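Thursday, November
H. Son

Rureslow map, day whatever. Second lining pulled away at the lower left corner overnight. Not the whole corner, a flap the length of my thumb, but enough. Paste looked fine going on. Paste always looks fine going on.

Peeled it back dry with the bone folder, came off clean, so it never really grabbed. Old glue residue underneath still shiny in raking light. I thought I'd got all of it on Monday's pass and I had not. Redo: damp blotter, ten minutes, scrape, repeat. Took four rounds before the shine went. Hyun-seo's spatula is better for this than mine - thinner, no burr. Ask where it came from.

Map is 416 mm on the short side after humidifying, measured again once it relaxed. Write that on the folder, the old slip has a different number and I don't trust the old slip.

Paste, batch notes

Batch A: the usual. Wheat starch, one part to five water, soaked overnight, cooked on the small ring. Held at 80 C and stirred by hand for 17 minutes. Went glassy at the end, cooled in the bowl, sieved twice. Good drag off the spoon.

Batch B: same, but the water straight from the tap. This is the one that failed I think. Cannot prove it, the residue is the more likely villain. But B also had a grainy feel after sieving and A didn't, and B smelled off by the second morning. Throwing out the rest.

Batch C: half strength, for the tissue repairs along the folds only. Do not use for lining, Dae-han, it's in the jar with the blue tape and it says so on the lid.

Water. The deionizer cartridge is done, the light has been red since last week and Clenby say the replacement is on its way, same as they said before. So bottled water for now, more than one kind depending what the shop downstairs has. Labels don't tell you much that's useful. Some list minerals in type too small to read and then a range so wide it means nothing. Strip test on whatever gets opened, write the result in the margin of the batch page, keep going. Nothing from a bottle goes on the map itself until the cartridge comes, only paste for boards and dummies.
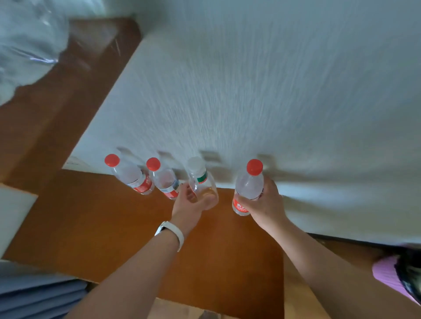

Tide lines

Spent too long on this but want it down before I forget. The brown line across the upper third of the Rureslow sheet is an old one, somebody got a corner wet decades ago and the dirt ran to the edge of the damp and stopped. You can't just wet the line, you get a second line outside the first. Have to wet past it, evenly, and pull it down into blotter from the back.

Tried on three dummies first (offcuts from the Kang ledger endpapers, similiar rag, similar age):

1. Spray, blotter, weight. Left a new faint line. No.
2. Full bath, 20 min, lifted on polyester web. Line faded by more than half. Sheet grew and came back a little out of square.
3. Suction table with damp blotter on top. Best one. Slow. Line nearly gone, no change in size that I could measure.

So number three for the real one, in sections, overlapping. Ro-un wants to be there for it and she should be, she has done this on bigger sheets than I have. Red ink border worries me. Spot tested in four places with a barely damp swab and three were solid, the fourth gave a tiny bit of pink. Fourth was right by the cartouche of course. Fix that area first or mask it, talk to Ro-un.

Suction table seal is leaking on the long side again. Foam tape is only a patch. You can hear it hiss.

Lining tissue

Short of the heavier one. Counted what's left in the drawer: enough for the map if nobody makes a mistake. Drilline have the same weight but in a warmer tone, they sent a sample square, it looks yellow next to ours under the lamp and fine in daylight. Since the map itself is the color of weak tea I don't think it matters on the back. Order came to 232 with shipping, put through this morning before Skarphéðinn could ask me whether we really need it.

Grain direction!! Wrote it in pencil on the corner of every sheet in the drawer. Long arrow means long grain. Please keep doing this, I lost most of a morning tearing test strips.

Daylight check for the toned tissue: laid strips of three tones along the back of the big reading room print, looked at them at 10, at 1, and again at half past 3. The middle one disappears at every hour. The dark one is better only in late light, when everything looks dark anyway. North side of the room is the fairest place to judge this stuff, the south side makes every paper look creamier than it is and I've 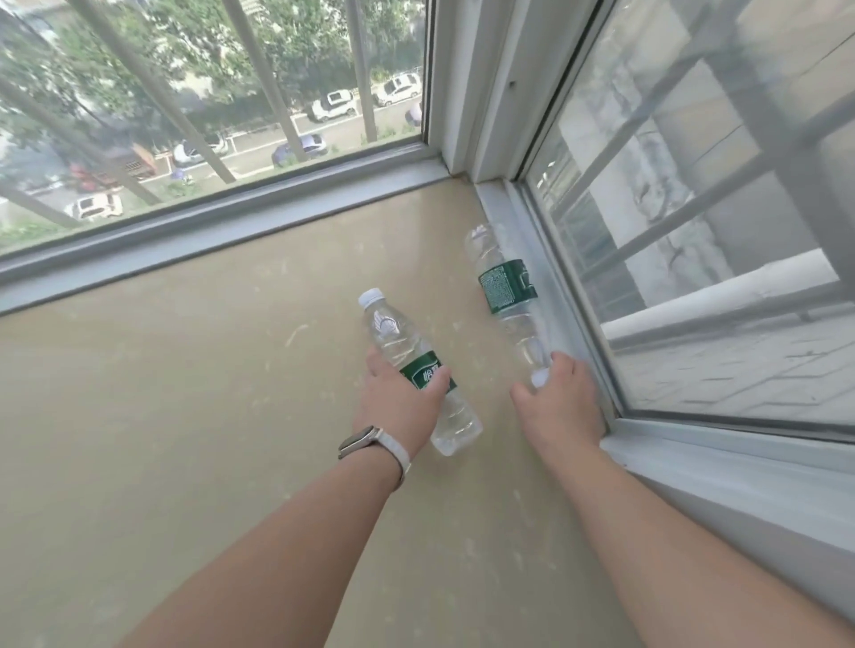

been caught out by that before, on the Kang ledger, where I toned the infills in the afternoon and they showed up gray the next morning. Had to lift all of them. So rule for me: tone in the morning, check in the afternoon, commit the day after.

Acrylics vs. watercolor for the toning, still going back and forth. Acrylic thinned right down doesn't move when the paste goes on. Watercolor moves a bit but looks softer. Dae-han says tea. We are not using tea.

Left to do

- third go at the lower left corner, batch A only
- press: turn the blotters at 5, again before leaving
- ask Hyun-seo about spatula
- mask or fix the pink spot, Ro-un to decide
- new seal for suction table, measure the channel properly this time, depth too
- ring Clenby
- cut the mylar for the Rureslow folder, long side plus a hand's width

Blotters turned 5:10. Corner feels flat under the board but not lifting it to look until tommorow.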